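Review: Dotside Choir, rehearsal software for community singers

Posted 23 Mar 2020

Our choir does one big concert in spring and one in December, and most of us do not read music well. For years the altos learned their part from a practice CD that somebody's cousin made, with the tenor line leaking through. In January we bought a year of Dotside Choir, which is a program that plays each voice part of a score and lets you slow it down, mute the others, and repeat the hard measures. I sing second alto and I also handle the music library, so I have used it both as a singer and as the person who loads the scores.

We paid for the group plan, which covers up to 200 singers. We have far fewer than that, but the next plan down was too small for us once the Christmas singers come back. There is a single-user version too, and I have not tried it.

Setting up

You install it on a computer, or you can run it in a browser. I did both. The browser version needs a steady connection and stopped twice on me in the middle of a chorus. The installed version has not stopped yet. It took one evening to get going, and most of that was typing in members' email addresses. There is a way to bring in a whole list from a spreadsheet, but it wants the columns in a certain order and the help page doesn't say which. It is last name, first name, email, voice part. 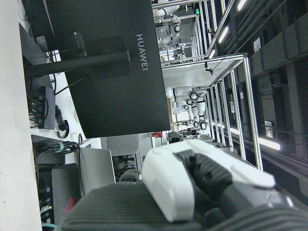 Scores have to be in one of the common notation formats. It will also take a scanned page, but I would not count on that. I scanned the Bellden edition of our spring piece, which is clean, modern printing, and it still read several of the bass notes wrong and lost most of the words. Our older copies came out as nonsense. In the end we bought the files from the publisher.

Using it at home

The main screen is a row of sliders, one for each part, with the music below. You press your own part and it gets louder while the rest drop back. This is the feature I use the most. I like to start with alto by itself, then bring the sopranos in, because they are the ones who pull me off my note.

Slowing down works well to half speed. Below that the piano sound gets a wobble in it. There is a choice of sounds for the voice parts, and the one called "choir ah" is hard to listen to for more than a few minutes. Pick the clarinet. It is dull but you can hear exactly where the pitch is.

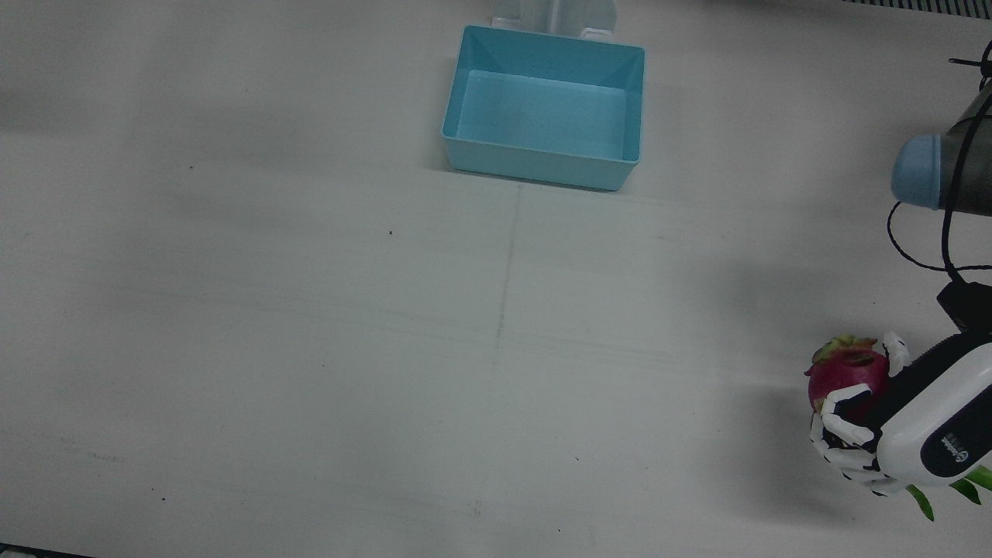 The repeat tool is good once you find it. You hold down on the first measure, then hold down on the last, and it goes around until you stop it. On a phone this is fiddly and I often got the wrong measure. On a tablet or a computer it was fine. The fugue in our spring piece has 17 measures that the altos have never sung correctly in concert, and I had them by the end of the second week.

Words are shown under the notes but are not sung or spoken. For English that is no problem. For Latin or German you will still need someone to go over the pronunciation at rehearsal. 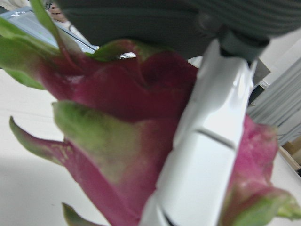 Dragon fruit, close up.

Using it at rehearsal

We tried it in the hall through the speakers, an old pair of Jokholms on stands. The sound carried to the back row. What did not work was stopping and starting. A pianist can go back two beats when the director raises a hand, and the program goes back to the start of the measure, or to the last rehearsal letter, depending on a setting. We gave up on that after one evening and went back to the piano. I think of it as a home tool now.

The director's page shows who has logged in and for how long. Some of our members did not care for this. It can be turned off for the whole group, and we turned it off. 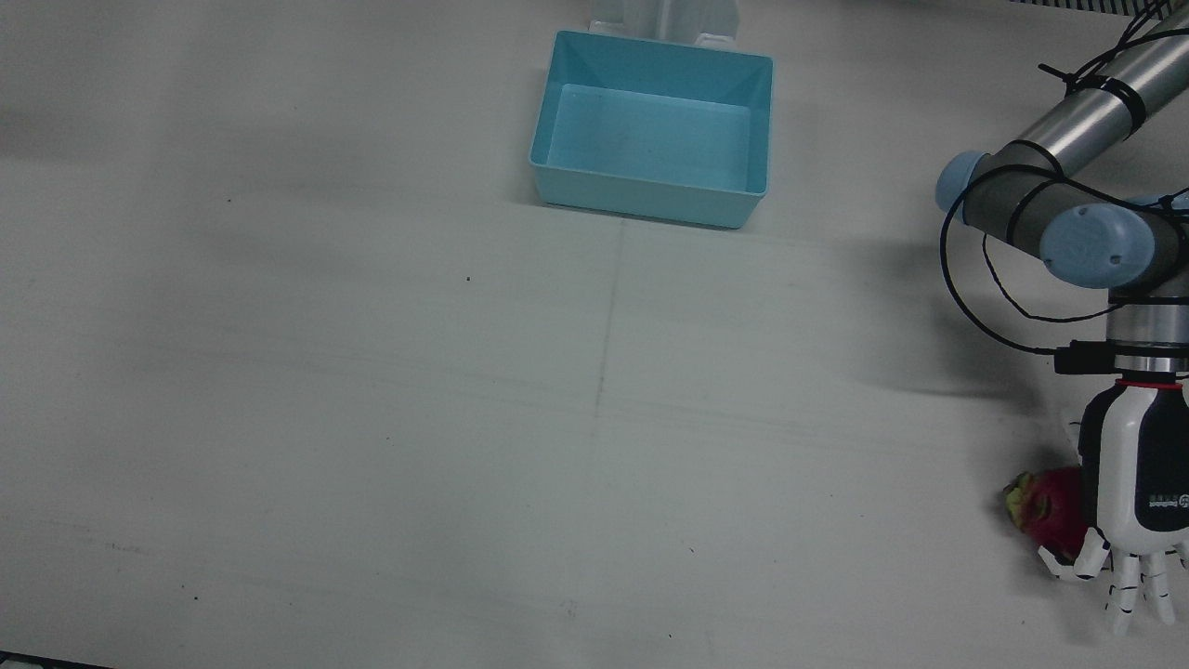
Compared with Hoxha

Before this we had a trial of Hoxha, which does much the same job. Hoxha has the nicer sound and real recorded voices, but only for the pieces in its own catalog. The catalog has 2000 titles, and it had one of the five things on our program. If your choir sings mainly the well-known oratorios, it might suit you better. Ours likes newer carols and a lot of folk song arrangements, and we need to load our own.

Cost and support

The group plan was 300 dollars for the year. Renewal is automatic unless you uncheck a box on the account page. I wrote to support twice, once about the spreadsheet and once about a score that played all the repeats three times. Both answers came within two days. The second problem was in the file and they sent back a corrected copy.

Printing is poor. Page turns land in odd places and the dynamics are tiny, so we still sing from paper copies.

I would buy it again for home practice. Four stars out of five, with the star off for the phone version and the scanning.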